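Mittwoch, 2022-02-09
Von: Laborteam Gretbridge

> Muss bei euch jetzt noch jemand die Spitzen von Hand einsortieren? Bei
> uns in Clotemthorpe machen das zwei Kolleginnen, 400 Stück pro Schicht,
> und sie fragen mich, was danach mit ihrer Stelle ist.

Liebe Liste,

ich antworte gern, auch wenn mein Deutsch nicht perfekt ist. Bei uns ist keine Stelle weggefallen. Aber die Arbeit ist anders geworden: Man bereitet vor, man kontrolliert, man wartet auch manchmal.

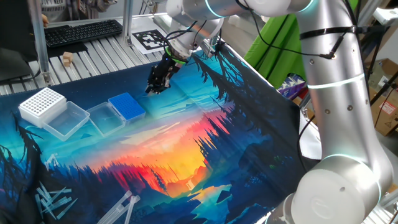 Der Arm am Arbeitsplatz, links die Racks und die Spitzen.

Für die Hände ist es eine Erleichterung. Weniger gut finde ich, dass wir für das neue Programm nur 15 Stunden Schulung bekommen haben. Die älteren Kollegen hätten mehr gebraucht. Fragt bitte früh danach, am besten schriftlich.

Viele Grüße aus Gretbridge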